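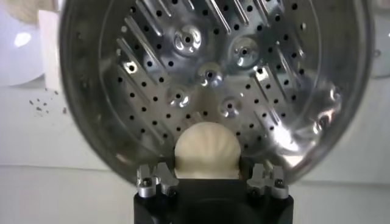

She bought the steamer basket in November, from the restaurant supply place on Nanilham Street that was closing down. It was bigger than she needed. The woman at the register said it was the last one and took four dollars off, so that settled it.

Her mother's had been bamboo and had gone in the move, along with the cleaver and most of the bowls. For eight years she hadn't made buns at all. She had worked the late shift at Lillance, packing orders, and when she came home she ate whatever could be eaten standing up. Then Lillance moved its warehouse out past the airport and she didn't go with it. She had the days to herself until the money ran down.

The recipe was in her head, mostly. Flour, warm water, yeast, a spoon of sugar. Her mother had never weighed anything. She had pinched the dough next to her ear, as if it would tell her something, and said more water or no more water. The daughter tried this in her own kitchen and felt foolish. She added water.

The first batch came out gray and flat. She ate two of them with soy sauce and gave up on the rest. The second batch was better but stuck to the basket, and she spent the evening working dough out of the little holes with a toothpick. After that she lined it with cabbage leaves.

The man downstairs came up about the smell. She thought he was going to complain. He stood in the doorway in his work jacket, with HRYTSENKO on it in red letters from the plumbing company, and asked if that was bread.

"It's buns," she said.

"What's in them?"

"Nothing yet. I'm still getting the dough right."

He nodded as if this was a normal thing to be doing at ten in the morning. She gave him one on a saucer. He ate it on the stairs, and she heard him stop halfway down, and then go on.

The next day the saucer was outside her door, washed.

By the end of the month she had it down to a routine. She mixed the dough at six, before it was light, and let it sit on top of the refrigerator where the warm air collected. Then she rolled it into a rope, cut it, and shaped each piece under her palm. The pieces went back to rest under a cover so they wouldn't dry out and get a skin. 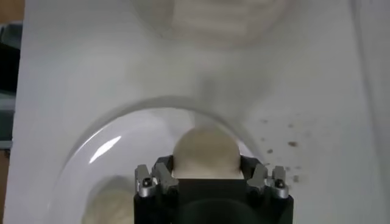
The resting was the part she had always hated as a child. Her mother would set the kitchen timer and go lie down, and the girl had to sit there and not touch anything. Once she had lifted the cover and pushed her thumb into every single one. Her mother came back and looked at the row of thumbprints for a while. Then she turned them all over and steamed them upside down, and they ate them that way, and she never said a word about it to her father.

She thought about that now and then while she waited. Mostly she did the accounts. There was $3353 left in the savings account after rent. She wrote it on the back of an envelope and under it she wrote what a bag of flour cost, and the pork, and the gas. It was not a plan yet. It was just two columns.

The man from downstairs said the guys on his crew would buy them. He said it the same way he said everything, looking at the wall next to her. They started at seven and there was nothing open near the Risimel site but a gas station.

"How many guys?" she asked.

"Six. Seven with me."

"You'd pay?"

"I'd pay first," he said. "So they'd see it."

She told him she would think about it. She closed the door and put the basket in the sink and ran the water, and she stood there turning it so the water came through the holes. It was a good basket. It would hold a dozen if she put them close, and they could touch a little at the sides. Her mother liked them to touch. You pulled them apart and there was a soft white place where the skin hadn't formed, and she and her mother used to argue over those.

That night she set the alarm for four.

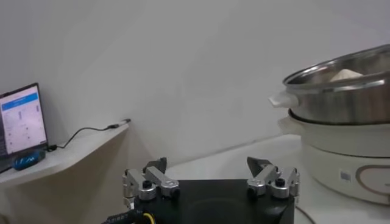

She was awake before it rang. She mixed the dough in the dark with only the stove light on, and pinched a piece of it next to her ear. She couldn't hear anything. It felt right, though - soft, a bit tacky, like an earlobe - and she left the water alone.

At half past six she heard his door open downstairs, and then his boots on the stairs, coming up. She wrapped the pot lid in a dish towel and lifted it off. Steam went up past the cupboards. She counted out thirteen, one of them for herself, and went to let him in.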